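Subject: Re: [murley-automation] Table setting as a solved problem?
List: Murley Home and Shop Automation, open discussion

On July 12, 2021, a subscriber wrote:

> I think this list has become too gloomy. Zivard has put up its
> Preltano results, and whatever you think of the music, the numbers
> are there: 500 attempts at setting a place on a folding table, 270
> of them finished with no help from a person. Two years back that
> would have been zero.
>
> Cup, bowl, plate, spoon, fork. These are the things in every kitchen
> drawer. If an arm can lay them out, it can pick them up again, and
> if it can pick them up it can load a dishwasher. I'd be surprised
> if we aren't buying these for our parents before long. Over at Clegg
> we are already talking about a unit for the lunch room.
>
> Can somebody tell me what exactly is supposed to be missing?

I'll have a go, with apologies for the length.

First the numbers. 270 out of 500 is a bit better than a coin toss. I don't say that to be mean. For a lab result it may be very good, and I would like to see the write-up. But you are using it as a kitchen result, and in a kitchen the other 230 are the whole story. Where did the fork go? Did the arm stop and wait, or did it carry on and put the bowl down on top of the spoon? A dishwasher that finished a little over half its loads would be out on the curb. The page says "no help from a person" and leaves it there. It doesn't say who cleared the table between attempts, and I would bet you it wasn't the arm.

Second, the word "setting." I spent a good part of May arguing about this with the people who want the lunch room unit, so forgive me if I sound worn out. Setting a place is maybe the friendliest chore there is. The things are clean, there are few of them, they are hard, they keep their shape, and the table is flat. If you asked me to pick a household job that would make an arm look good, I'd pick that one, and then I'd pick a table with very little on it.

Even so, look at what the job asks for. A cup is fine — it stands up on its own, and there is room for fingers on every side. A bowl sitting on a plate is already two objects that have to be told apart, and both of them are shiny. A fork lying flat is worse. It has hardly any height, so the fingers have to come right down to the tabletop without pushing on it. Then there is the top itself, with veins running all over it and a polish that gives you a second, faint cup under the real one. My eyes sort that out without my noticing. I'd want to know what a depth sensor makes of it before I trusted it with anything that breaks.
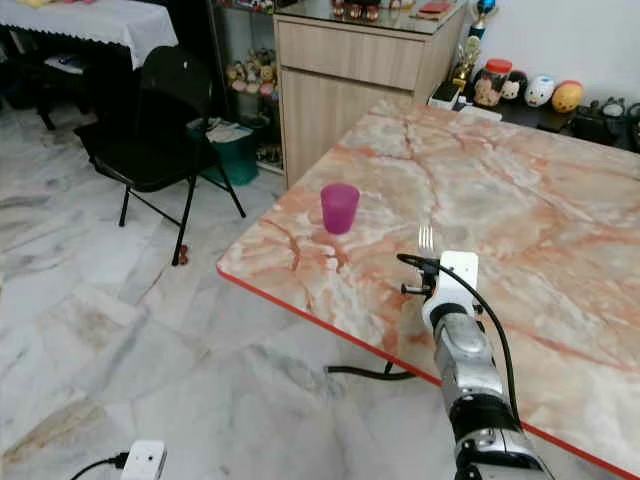

A purple cup near the edge, with the fork prongs just over the marble pattern. 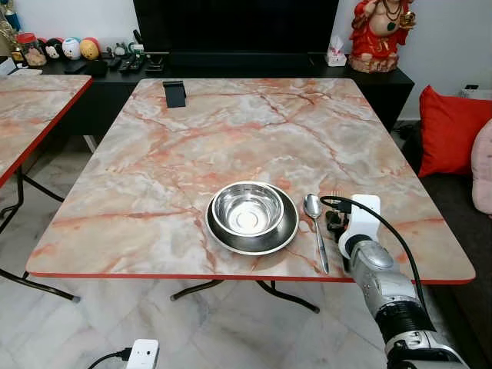 Bowl on its plate, spoon to the right, and the fork mostly hidden by the gripper.
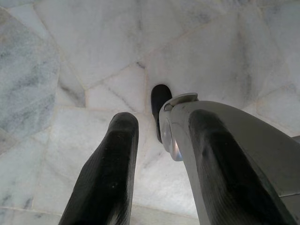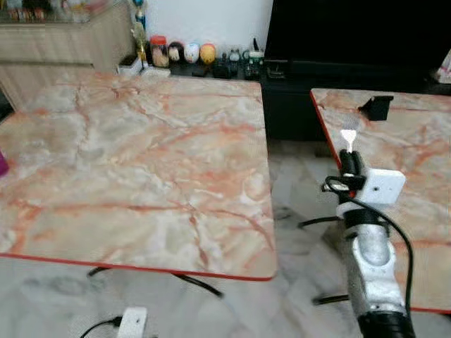 WHAT I THINK IS MISSING

Seeing past its own hand. If the gripper is between the camera and the fork, then at the one moment you most need to know where the fork is, you don't. A second camera down by the fingers helps some, but then you are looking at two fat black fingers and whatever happens to be under them. People get around this by feel. I can pick a fork out of a drawer while looking at the stove. As far as I can tell from the Zivard page there is no sense of touch in their setup worth the name, and they don't claim one, so credit to them for that much.

Edges. Our subscriber says an arm that can lay things out can pick them up again. Maybe, if they are where it left them. In my house they are not. Somebody pushes a cup to the edge of the table to make room for the mail. A person reaching for that cup slows down without thinking about it. A machine needs to have been told about edges, or to have learned about them from a lot of cups going on the floor.

Floors. Nobody in the trade likes to talk about floors. What happens when the spoon lands under the table, next to the chair leg and the power cord? An arm that works well at table height may have no good way of getting down there, and if it does get down there it has a different surface to read, with grout lines and streaks and shadows that aren't objects. On tile it has to tell a dark streak from a crumb. I can imagine this being solved. I can't see where it has been.

Dirty dishes. I have been through everything on the Preltano page and every bowl in it is clean. Put a spoonful of cold oatmeal in the bottom and the weight is off, the rim is slick, and you can't tip it. Clearing is the chore people hate. Setting the table is what you give a small child to do so they feel useful.

ABOUT THE LUNCH ROOM AT CLEGG

I have no standing there, so take this as advice from outside. We looked at something close to it for our own shop, with parts trays in place of plates. The quote had a fixed arm, a gripper, a fence and six days of setup. What it did not have was any answer to the question of what happens when a tray comes back with a rag in it. We were told an operator would "resolve the exception." The operator was going to be the same person who moves the trays now, standing at the same bench, only waiting.

We bought a cart with better wheels. It has been fine.

Before you sign anything I would ask them for this:

- A full run, start to end, at normal speed, with the failures left in.
- The same run on a table they did not bring.
- The time it takes a person to do the same job, printed next to the time for the arm.
- Who puts everything back for the next run, and whether that person's hours are in the price.

If Zivard can do the second one I will be impressed, and I'll say so here. I'm not against any of this. My knees are bad and I would love to hand off the dishes. I have also been on this list long enough to remember the folding machine thread, and the window washer before that, and both times the people asking dull questions about edges and wet surfaces were told they were too gloomy.

One small correction to your post while I'm at it: you say two years back the number would have been zero. The older page had a cup-only test on it, and that one worked some of the time. I don't have a copy anymore. If anyone saved it, please send it to the list and not just to me, and trim your quotes — the archive is getting hard to read.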